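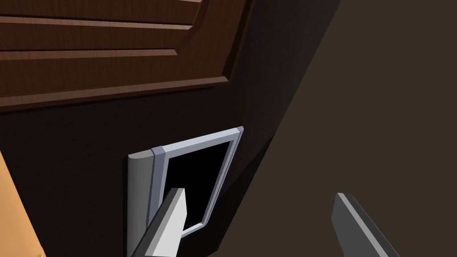 **Figure 3.** Raised-panel door front with stepped moldings and a beveled border (computer rendering).

### 4. Repair and replacement of fitted kitchens in the Paltport rental stock

#### 4.1 Background

The rental buildings in Paltport were fitted with kitchens under two separate contracts. The first covered the harbor blocks and used framed wooden doors. The second covered the inland streets and used flat doors of several makes, chosen by the individual building managers. Neither contract set out how long a door, hinge or drawer was expected to last, and the tenancy agreements of the period say only that fittings must be kept "in fair order." The question of who pays when a door fails was therefore left to local practice, and local practice differed from one manager to the next.

Earlier work on this subject has mostly dealt with heating and roofs, where the sums are larger and the records better. Vītola's study of the Gandimora estates is the main exception. It found that small kitchen repairs took up a large share of the time of building staff while hardly appearing in the accounts, as most were closed without an invoice. The present section follows the same method, with the changes described below.

#### 4.2 Records used

The repair registers held by the Laur housing office contain 2371 entries that mention a kitchen fitting. Entries were read in full and sorted by the part named first in the tenant's report. Where a report named a door and a hinge together, it was placed under hinges if the work sheet listed a hinge among the parts used, and under doors in all other cases. Reports of leaks were left out unless the work sheet also recorded damage to a cabinet.

Work sheets were missing for 700 of the entries. These were kept in the count of reports but could not be used in any comparison of cost or delay. The missing sheets come mainly from the harbor blocks, whose paper files were moved twice before they were scanned. Results for those blocks should be read with that loss in mind.

In addition, Laine Venckus carried out interviews with 10 building managers. The interviews followed a written guide and dealt with ordering, storage of spare parts, and the handling of disputes at the end of a tenancy. Managers were not asked about named tenants.

#### 4.3 Findings

Hinges and drawer runners account for most of the reports in both groups of buildings. Doors come next. In the harbor blocks, tenants tended to report that a door had dropped or would not close, and the usual response was to refit it on the same cabinet. In the inland streets, the usual response was a new door. Managers explained this difference mainly by supply. A framed door can be planed or glued by a joiner on site, while the flat doors had to be ordered to size, and several of the original lines are no longer sold.

Matching was a frequent source of complaint. A replacement door that differs in color or profile from its neighbors is sound in use, but tenants described it in their letters as unfinished work, and some withheld part of the rent until the rest of the row was changed. The registers show three ways of dealing with this. Some managers moved the odd door to a less visible cabinet. Others kept a stock of doors taken from emptied apartments. In the Levance buildings, the office adopted a rule that a full row would be replaced once two doors in it had failed.

The Levance rule was popular with tenants and simple to apply. It also raised spending in the first years, and the managers interviewed were divided on whether later savings had made up for this. The registers do not settle the matter. The rule was introduced at the same time as a new parts supplier, and the effects of the two changes cannot be separated from the figures available.

Disputes at the end of a tenancy were fewer than expected. Most concerned scratches and swelling near the sink. Where an entry inspection had been signed by both parties, the dispute was normally closed at the first meeting. Where no inspection was on file, the office withdrew the claim in nearly every case, whatever the state of the kitchen.

#### 4.4 Limits of the material

The registers record what was reported, and tenants differ in how readily they report. Long-standing tenants in the harbor blocks told managers that they carried out small repairs themselves, and such work leaves no trace in the files. Buildings with a manager living on site also show more reports than those served from the central office, which may reflect easier access and need not mean poorer fittings.

The cost data exclude labor by salaried staff. An attempt to estimate it from shift sheets was given up after a trial on 1000 entries, as the sheets group several tasks under one heading. Section 5 returns to this point in connection with the proposed common parts list.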